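The Slow Return of the Village Bakehouse

The oven at Jenska is lit at four in the morning, and by seven there is a line at the door. Niamh Mulcahy moved here to work it after nine years in a hotel kitchen. The bakehouse had been shut for 36 years before that, and most people in the valley had got used to buying sliced bread in Telturitz, a half-hour drive away.

She bakes 125 loaves on a normal day and 400 in the week before Easter. Nearly all of it is rye, made with a starter that came from a farm up the road. Flour is delivered once a month. In January the truck sometimes can't get over the pass, so she keeps extra sacks in the loft.

The first winter was hard. The chimney had to be relined, and the old firebricks came out in pieces when the mason touched them. Mulcahy baked at home in the meantime and sold from the back of her car.

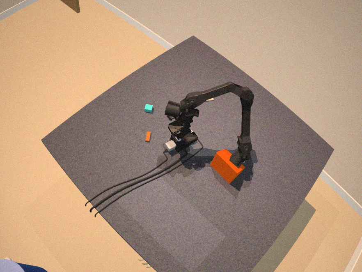

Does a wood-fired oven make better bread? It makes a thicker crust, and the heavy floor of the oven holds its heat through several batches, but the dough matters more than the fire.

Colm Egan, who rebuilt the oven, thinks people give the wood too much credit. He has worked on bakehouses in three counties and says most of the trouble comes from damp. An oven that has stood cold for years needs a week of small fires before anyone puts bread in it.

On Sunday the bakehouse opens to anyone who brings their own dough. Families come with trays under dish towels — some with pies, one man with a whole ham in pastry — and wait on the bench outside until their turn comes.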